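패널용 푸시버튼 스위치 교체 및 배선 절차

적용 범위
제어반 도어에 취부된 푸시버튼 스위치를 동일 규격품으로 교체하는 작업을 다룬다. 비상정지 회로는 별도의 안전 검증이 필요하므로 본 문서에서 제외한다. 최종 수정 2025년 5월.

준비물
멀티미터(도통 및 저항 측정)
절연 드라이버, 와이어 스트리퍼, 압착기
페룰 단자, 선번 튜브
검전기, 잠금장치(LOTO)
교체용 스위치와 해당 제조사 데이터시트

1. 접점 구성 확인
푸시버튼 스위치는 조작부(헤드), 취부 몸체, 접점 블록으로 구성된다. 헤드의 형상과 색상이 같아도 접점 블록이 다르면 회로 동작이 달라진다. a접점(NO)은 단자번호 끝자리가 3-4, b접점(NC)은 1-2로 표기된다. 도면의 기호와 기존 제품의 표기를 먼저 대조하고, 차이가 있으면 현장 배선을 기준으로 도면을 정정한다.
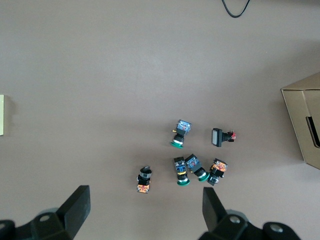 순시 복귀형과 유지형의 구분도 이 단계에서 끝낸다. 자기유지 회로에 유지형 기동 버튼을 넣으면 정전 복귀 시 부하가 자동으로 재기동할 수 있다. Rundico 계열의 구형 제어반은 도면에 복귀 방식이 기재되지 않은 경우가 많으므로 실물을 눌러 확인한다.

2. 전원 차단
주차단기를 개방하고 잠금장치를 건다. 검전기는 사용 전후에 활선에서 동작을 확인한다. 외부 제어반에서 인입되는 인터록 전원은 주차단기와 무관하게 살아 있을 수 있으므로 단자대에서 각각 측정한다.

3. 기존 스위치 분리
분리 전에 모든 전선의 선번을 기록한다. 선번이 지워진 전선에는 임시 표식을 붙인다. 접점 블록의 고정 레버를 풀고 블록을 뒤로 당긴 다음, 도어 안쪽의 고정 너트를 푼다. 헤드는 도어 앞쪽으로 빠진다. 가스켓이 도어 면에 남아 있으면 제거한다.

4. 전선 단말 처리
피복은 페룰 길이에 맞추어 벗긴다. 소선이 잘렸으면 그 부분을 잘라내고 다시 벗긴다. 한 단자에는 전선을 두 가닥까지만 접속하며, 이 경우 트윈 페룰을 사용한다. 단자 나사는 데이터시트의 토크 값으로 조인다. 조인 뒤에는 전선을 가볍게 당겨 빠지지 않는지 본다. 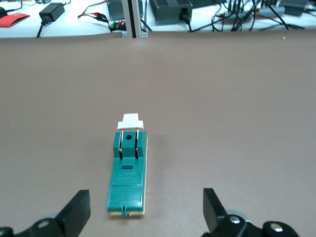 5. 도통 시험
전원을 넣기 전에 버튼을 누른 상태와 뗀 상태에서 접점 양단을 측정한다. a접점은 눌렀을 때, b접점은 뗐을 때 도통되어야 한다. 각 접점마다 3회 반복하고 저항값이 흔들리면 접점 블록의 체결 상태를 다시 점검한다. 병렬 회로가 있으면 한쪽 전선을 풀고 측정해야 올바른 값이 나온다.

6. 통전 확인
잠금장치를 해제하고 제어 전원만 먼저 투입한다. 부하측 차단기는 개방한 채로 릴레이와 PLC 입력 표시등의 변화를 확인한다. 이상이 없으면 부하측을 투입하고 기동, 정지 순으로 시험한다.

7. 기록
교체 위치, 품번, 접점 구성, 측정값을 설비 대장에 기입한다. Gengate 양식을 쓰는 현장은 비고란에 구형 품번을 함께 적는다.

점검 주기
개폐 빈도가 하루 300회를 넘는 스위치는 매년 10월 정기 점검 때 접점 저항을 측정하여 전년도 값과 비교한다.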